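Interrupted suture

An interrupted suture is a method of closing a wound in which each stitch is placed, tied and cut on its own. It differs from a continuous or running suture, where a single length of thread passes through the tissue many times and is tied only at its ends. The method is used on skin, on deeper layers and on the walls of internal organs.

Technique

The needle is a curved piece of steel with the thread fixed to its blunt end. It is held in a needle driver, usually a little more than halfway back from the point. The needle enters the tissue on one side of the wound, crosses beneath the cut and comes out on the other side at the same distance from the edge. The thread is drawn through until a short tail remains, and a knot is tied with several throws. Both ends are then cut.

Stitches are spaced so that the wound edges meet without gaps. Tension matters: a loose stitch lets the edges drift, while a tight one can cut off blood flow and tear through the tissue. The knot is normally pulled to one side so that it does not lie directly over the wound.

Variations

The simple interrupted stitch is a single loop. The vertical and horizontal mattress stitches cross the wound twice and are chosen where the edges tend to roll inward. The figure-of-eight, also called a cross stitch, makes two passes with one knot, and its strands form an X on the surface. It holds more tissue than a simple loop and is often used to control bleeding from a small area.

Materials

Absorbable threads break down in the body and are preferred for deep layers. Nonabsorbable threads such as nylon and silk stay in place until they are removed. Braided thread is easier to handle and holds a knot well, but its surface can carry bacteria - a single smooth filament is less likely to do so.
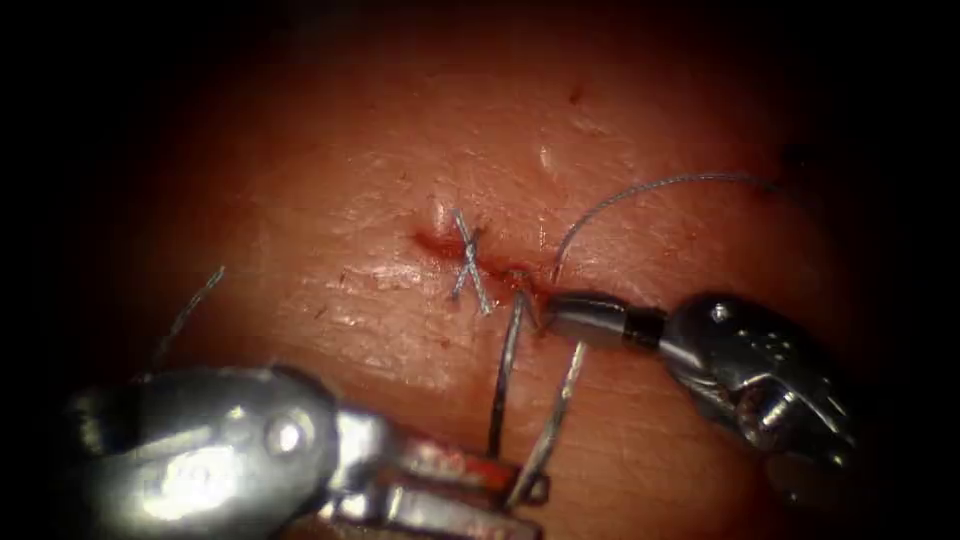
In minimally invasive surgery the same stitches are made with long instruments passed through small openings. Working space is limited, and the thread is often cut short before use to keep it from tangling. Two instruments are needed for most of the work, one to drive the needle and one to receive it and steady the tissue. Knots may be tied inside the body or formed outside and pushed down.

Advantages and drawbacks

If one stitch fails, the others remain in place. Single stitches can also be taken out early to drain an infected part of the wound. The main drawback is time - every stitch needs its own knot. The method also leaves more knots in the tissue than a running suture.

See also: Needle driver, Surgical knot, Wound closure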